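Tudato Customer Support
Ticket 281
Subject: Grey bin shedding bits of itself onto contents
Product: Prokix deep bin, large, dark grey, with angled insert
Site: Greresley
Opened by: Magdy Abdel Hamid
Status: Open (previously Resolved, previously Open)

Magdy Abdel Hamid, 08:14
Hello. We have one of your big grey bins, the deep one with the sloping walls, and it has started giving us extras. Parts go in clean and come out with a pale powder on them and the odd silvery crumb. The crumbs are small, flat and very good at sticking to anything dark, and most of what we keep in there is dark.

The bin is labelled 101 on our side. There is no bin 100. I mention it only so you don't ask me to check the other hundred.

Could you tell me (a) what's coming off, (b) whether it will stop, and (c) what to wipe the bin with in the meantime? Thanks.

Automatic reply, 08:14
Thank you for contacting Tudato. Your bin matters to us. Before an agent picks up your ticket, please check that your bin is the right way up, empty of packaging, and on a level surface.

Magdy Abdel Hamid, 08:31
It is the right way up. I went and looked.

Kemppainen (Tudato Support), 10:52
Good morning Magdy,

Thank you for the details. Marks on the inside of a bin are normal with use and don't affect how it holds things. Please wipe the inside with a damp cloth and a little washing-up liquid, rinse, dry, and let me know if the powder comes back.

Kind regards,
Kemppainen

Magdy Abdel Hamid, 13:40
Wiped as instructed. Cloth went grey, then a second cloth went grey, then I ran out of cloths I was prepared to lose. Dried it with paper towel, which left paper fluff in the corners, so for a short while we had three kinds of debris. The fluff is gone now.

Parts back in at 13:20. Will report.

Magdy Abdel Hamid, 16:05
Powder is back. Less of it, I'd say, but I'm judging by thumb. Crumbs are back in full.

Kemppainen, 16:33
Thank you for trying that. Could you say whether the powder and the crumbs are the same material, and whether they collect in the same part of the bin?

Status changed to: Waiting for customer

Magdy Abdel Hamid, 09:02 (next morning)
A fair question, and I am annoyed not to have asked it myself.

They are different. The powder smears when you rub it and doesn't shine. The crumbs don't smear, they do shine on one side, and they're dark on the back. I put some of each on a saucer. The saucer is labelled. The kettle shelf was the wrong place for it and I've had a word with myself.

Powder: comes off the floor of the bin, more from the near end, which is where things get dragged about most.

Crumbs: found mainly under the slanted silvery panel at the far side, then carried along by whatever is slid past it.

Kemppainen, 09:47
That's very helpful, thank you. It sounds like two separate matters.

1. Floor. Scuffing here will leave a fine dust until the high spots wear down. It should settle. Please try to lift items out where you can and avoid pulling them along the floor.

2. Angled insert. The bright surface may be lifting. Could you press a strip of tape along the lower edge, pull it off slowly, and tell me what comes away?

Magdy Abdel Hamid, 11:15
Tape test done, with masking tape from the drawer, age unknown.

Left end: tape came off clean.
Middle: a scatter of flecks.
Right end: a piece the size of my little fingernail, which I regret, as it was attached when I started.

I tried the same thing along the top of the insert and got nothing at all. Up there it's as bright as the day it was delivered and you could just about check your teeth in it. So whatever the complaint is, it starts at the bottom.

Kemppainen, 11:38
Thank you. Please don't do any more tape tests for now.

Magdy Abdel Hamid, 11:39
I'd reached the same view.

Kemppainen, 14:10
I've spoken to our product people. They ask:

- What has been used to clean the bin before this ticket?
- Do parts touch the lower edge of the insert on the way in or out?
- Has the insert ever been removed?

Magdy Abdel Hamid, 15:26
Cleaning: I asked everyone on the early shift and got a different answer from each, which I've boiled down to "a cloth" and "the blue spray". The blue spray has no label. I have taken the blue spray away and there's been some quiet mourning.

Touching the edge: constantly. The insert slopes, the parts slide down it, and the bottom is where they land. I'd assumed that was the idea. If the insert was meant to be admired from a distance then we've been using it wrong since September.

Removed: no. I didn't know it could be.

Kemppainen, 15:58
The insert can be removed. There are two clips behind it. Full instructions are in the booklet that came with the bin.

Magdy Abdel Hamid, 16:20
The booklet that came with the bin is a drawing of the bin.

Kemppainen, 16:44
Apologies. You have the older booklet. I've attached the newer one. While you wait for a decision on the insert, please:

- Stop using any spray.
- Brush the bin out at the end of each shift, soft brush, towards one corner.
- Once brushed, vacuum the corner.
- Leave the insert in place.

Let's see how that does for a few shifts.

Attachment: booklet_rev.pdf

Magdy Abdel Hamid, 07:50
Read the newer booklet. It is the same drawing with arrows. Fair enough, the arrows do help.

Brushing started. Put a note on the wall with the four steps on it and by the afternoon someone had added a fifth, "tell bin goodnight", which is being followed more closely than the other four.

Magdy Abdel Hamid, 15:30
Results so far, one shift in:

Powder: well down. You can still write your name in it at the near end, but you'd have to have a short name.
Crumbs: the same. Brushing shifts them but there are always new ones.

It takes nearly 20 minutes to brush out properly if you empty it first, and no time at all if you don't, and I can tell from the corners which of those has happened.

Status changed to: Resolved

Magdy Abdel Hamid, 15:34
Why does this say Resolved?

Kemppainen, 15:51
I'm sorry about that. The system closes tickets automatically when it finds the words "well down". I've opened it again.

Status changed to: Open

Magdy Abdel Hamid, 09:10
A further finding, for which I take no credit because it was found by leaning on the thing.

The insert moves. If you push on the bottom edge it gives slightly and then comes back, and if you listen there's a scrape as it does. So I suspect one of the clips isn't holding and the edge is rubbing as well as being rubbed against. That might explain why the top is perfect and the bottom looks as if something has been at it with its teeth.
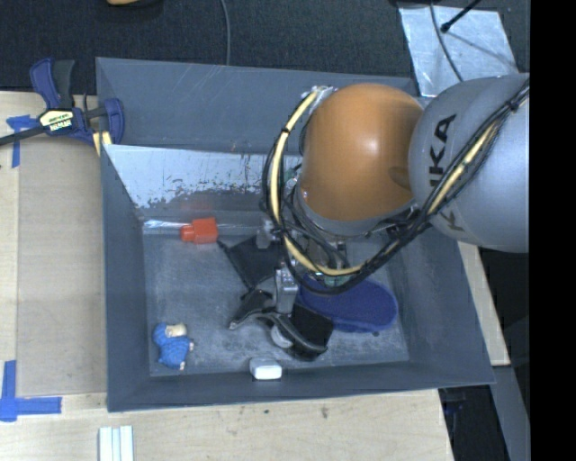

I'd also like to change my mind about the floor. I had been calling the scratches a fault, and I think they're mostly just use. The bin is a bin, things get put in it and pulled out of it, and it has never once complained. The dust I can live with if it carries on dropping. The silvery bits I can't, as they end up on the parts and then on the next bench along, where I'm told about them.

So if there's only one thing you can do for us, make it the insert.

Kemppainen, 10:25
Thank you, Magdy, that's clear, and the movement is useful to know. Could you check both clips with the insert still in? You should be able to feel them by running a finger behind the top edge. Each should click when pushed.

Magdy Abdel Hamid, 10:58
Left clip: clicks.
Right clip: makes no sound and has the feel of something that gave up some time ago.

Also there was a pencil behind there.

Kemppainen, 11:20
Then I think we have it. With one clip loose the insert can tilt, and the lower edge takes the knock each time something lands. Once the surface is broken along the edge it will keep flaking whatever you clean it with, and I'm afraid it can't be patched.

I've asked for a new insert and a pair of clips to go out to Greresley. The floor isn't covered, as it's wear. I've noted your comments on the booklet.

Until the parts arrive, if you can wedge the right-hand side so the insert doesn't tilt, it should slow things down.

Magdy Abdel Hamid, 11:46
Wedged with folded cardboard, then thought about what folded cardboard does when rubbed, and took it out again. Used the pencil. It's a very good fit.

Magdy Abdel Hamid, 15:40
Pencil holding. Fewer crumbs this afternoon. I've started the saucer again from empty so I can see the difference, and moved it to my desk.

Two questions before the new insert comes. Does the old one need to go back to you, or can I bin it (sorry)? And do the new clips fit from behind or do I have to take the whole bin down to get at them? The arrows suggest both.

Kemppainen, 16:12
You can dispose of the old insert. I'm checking on the clips.

Status changed to: Waiting for supplier

Magdy Abdel Hamid, 08:05
A parcel has arrived. It contains two clips and a booklet.

Kemppainen, 09:30
The insert is travelling separately. I'll chase it this morning.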